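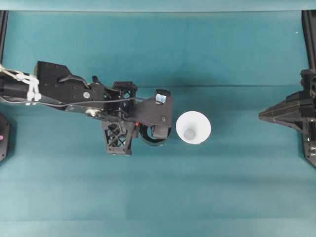
Indexing and the Order of Columns

The purpose of this post is to set out how composite indexes behave in a relational database, and to record the approach adopted when the Henby records system was reviewed. It continues the notes on normalisation published on this blog in spring. Readers who are new to the subject may wish to begin with those notes, as the terms table, row and key are used below without further definition.

An index is a separate structure, held alongside a table, which allows the database to find rows without reading the whole table. In most relational systems the default form is the B-tree. The values are kept in sorted order, and the system moves down from the root of the tree to the leaf that holds the value required. A single-column index presents few difficulties. A composite index, which covers two or more columns, requires more thought, and it is here that many designs lose their benefit.

The order of the columns

The entries in a composite index are sorted first by the leading column, then by the second column within each value of the first, and so on. A printed telephone directory is arranged in the same way, by surname and then by first name. A reader who knows only the first name gains very little from it.

In the Henby system the main table of loans carried an index on branch, loan date and member number. Enquiries made by branch were answered promptly. Enquiries made by member number alone were not, and these formed the greater part of the daily work. The query plan showed a full scan of the table on each occasion. A second index, led by member number, was created, and the plan changed to an index search.

Marta Hladun, who maintained the system at that time, had already suspected the cause. Her working notes listed 273 distinct queries taken from the log. Once those differing only in their literal values were grouped together, 16 patterns remained, and 9 of these filtered on member number without naming a branch.

Equality and range conditions

A further rule concerns conditions that cover a range of values. Where a query tests one column for equality and another for a range, the column tested for equality should normally be placed first. If the range column leads, the database must read every entry within the range and discard those that do not match. The result is correct, but more of the index is read than is necessary.

Azadeh Kordestani has pointed out in correspondence that some systems can skip through the leading column when it holds few distinct values. The point is accepted. The feature is not present in every product, however, and it is unwise to base a design upon it without first reading the plan.

The cost of an index

Each index must be updated whenever a row is inserted or deleted, and whenever an indexed column is changed. It also takes up space on disk and in memory. At Henby, three indexes were found which no query in the log had used. One of them repeated the leading columns of another and could be removed at once. The remaining two were kept until the annual returns had been run, as reports of that kind may not appear in an ordinary log.

It is recommended that any removal be tested on a copy of the database, with statistics refreshed beforehand. Plans produced from old statistics can be misleading. An index that enforces a unique constraint should not be judged by its use in queries, as its main duty lies elsewhere.

Matters outstanding

Gintarė Lukoševičius has asked whether partial indexes would suit the table of reservations, in which almost all rows are closed and are seldom read. That question will be treated separately, together with covering indexes. Corrections to the present post may be left in the comments below.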